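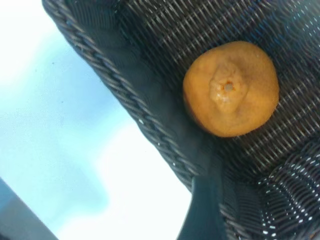 Figure 3. A single orange citrus fruit in a dark woven basket, with the stem end visible.

3.2 Storage of fruit in the home

The second part of the interview dealt with the place where fruit is kept between purchase and eating. In our earlier work in Ojeda (Barrientos and Zapata) we asked only about the refrigerator, and several participants told us that this question did not fit their habits. For the present study we therefore used an open question: "Where is your citrus fruit at this moment?" The interviewer wrote down the answer and then asked for how many days the oldest piece had been there.

Of the 247 households that we contacted in Ojeda and Rosia, 195 completed the interview and returned the diary. The most frequent answer was an open container on the kitchen table or counter, such as a bowl, a dish or a basket (Figure 3). The refrigerator came second. Few households kept the fruit in the shop bag, and those who did so were mostly persons living alone who bought small quantities.

We had expected that fruit in the refrigerator would be thrown away less often, as the lower temperature slows the loss of water from the peel. The diaries do not support this in a clear way. Households with an open container reported a shorter time until the fruit was eaten, and the difference between the towns was small. Participants explained it in similar words: what stands on the table is seen, and what is seen is taken by the children after school or by adults while they wait for dinner. In the refrigerator the mandarins were often placed in the lower drawer – under the carrots, as one woman in Rosia told us – and were found again only when the drawer was cleaned.

A difficulty appeared with the word "spoiled". Some participants used it only for mold, others also for a dry or soft peel. Garrido and Escobar describe the same problem for apples. We decided to accept the judgment of the household, and we recorded the reason in a separate column when it was given. Soft peel was mentioned more often than mold in both towns. The stem end was named by a number of older participants as the place they look at first when they decide if a mandarin is still good. We did not test whether this habit leads to correct decisions.

The diary covered six weeks beginning in August, and this limits the results. Mandarins are less common in the shops in this period, and it is possible that winter habits are different – larger quantities are bought then, and not all of them fit on a table. A repetition in the cold season is planned with Tarek Ashour, who will also include the households in Nimness.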